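Flilside Sorting Table: progress report to the Mament Fund
6 December 2025

We are very happy to send you this second report on the sorting table at Flilside, our play and learning room for under-fives and their families.

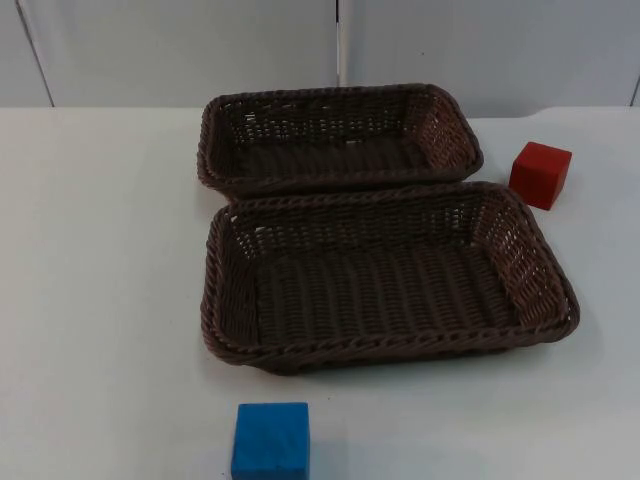
When we wrote to you in the summer the project was mostly a list and a floor plan. It is now a proper part of the week, and we can tell you how it has gone, what we have spent and what we would like to do with the rest of the grant.

What we set out to do

The original application asked for a simple, low-cost activity that children could come to in their own time, with no screens and very few rules. We wanted them to practise sorting, carrying, taking turns and putting things away, and we wanted parents to be able to copy the idea at home with whatever they had in the cupboard. You agreed to a grant of 3000 pounds, to cover baskets, blocks, a suitable table, printed sheets for families and staff time for the sessions.

The table itself

We looked at several tables and chose a plain white one. Colours show up beautifully against it, and the children go straight to the blocks. We did think about painting shapes on the top to show where each thing should go, but we are glad we held off, as the children invent their own layouts and defend them fiercely!

The woven baskets have been a real success. We nearly bought clear plastic tubs, which would have been cheaper, but the dark brown weave gives little hands something to explore before any sorting starts. Plenty of children spend their first visit just running a finger along the twisted rim or peering through the gaps in the sides. They are shallow as well, so even the smallest ones can reach in without tipping everything over.

We begin with very little out. A red cube, a blue cube and two empty baskets are enough for a first go, and it surprised us how long that can last. One child puts red in the front and blue in the back, another wants both together, a third carries a cube round the room and brings it back ten minutes later. Once a child is settled we bring out more blocks from the shelf, first in the same colours and then in new ones.

How the sessions have run

The activity is open during all of our weekday mornings. We have recorded 138 visits to the table so far, counting a child once per morning however many times they come back. Mornings just after half term were the busiest, and we had to move the book corner further along the wall to stop the two groups bumping into each other.

The talk around the table has been the best part for us. Words like "in", "out", "behind", "next to" and "empty" come up all the time without anyone planning it. Children who were quiet in the larger group have started giving instructions to adults, some of them very strict. Several families who speak another language at home have told us they play the game in both, and we have now added a blank column to the home sheet so that they can write their own words in.

Tidying up has changed too. We used to call everyone together at the end and hope. Now the baskets stay on the table until last, and putting the cubes back has become a job children ask for. It doesn't always go smoothly — there was a week when everything had to be blue and nothing else was allowed in — but the room is ready for the lunch group much sooner than it was.

The home sheets

We printed 300 copies of a single-page sheet called "Two Baskets", with a few ideas for sorting at home using socks, spoons, pine cones or anything else safe and easy to hold. Most have been taken. Parents have suggested some lovely versions of their own, including sorting the shopping by "cold" and "not cold", which we have pinched for the next printing. The first version had too much text on it and we saw copies left behind on chairs. The shorter one, with larger type and more white space, goes home in pockets and bags.

What has been harder

Storage is still tight. The baskets don't fold, so they take up the whole of the low shelf by the door, and the larger blocks have had to go in the cupboard. We have asked our landlord about a second shelf and are waiting to hear.

We also underestimated the staff time. The table needs an adult close by for the under-twos, and on a full morning this means someone is away from the painting area. We have shifted the rota to deal with it and the painting now starts half an hour later, which so far suits everyone.

Delivery of the first set of blocks from Escobar was slow, and we opened a fortnight later than planned. They were good about it and the blocks have stood up very well to daily use.

Spending

The table, baskets and blocks came in slightly under budget. Printing was a little over, owing to the second version of the home sheet. Staff costs are on track. A full breakdown with receipts is attached separately, in the layout you asked for last time.

Next steps

In the new year we want to try the activity at Rallunum, the drop-in on the other side of town, where many families can't easily get to us. It would be one morning a week to start with, using a spare set of baskets and a small bag of cubes that can go on the bus. We would cover this from the underspend on equipment, if you are content with that, and would be grateful for a yes or no before the spring timetable goes to print.

We would also love you to visit. Any weekday morning is fine, and the table is at its liveliest straight after snack time. Please wear something you can kneel in, as you will certainly be handed a cube and told where to put it.

With thanks from all of us at Flilside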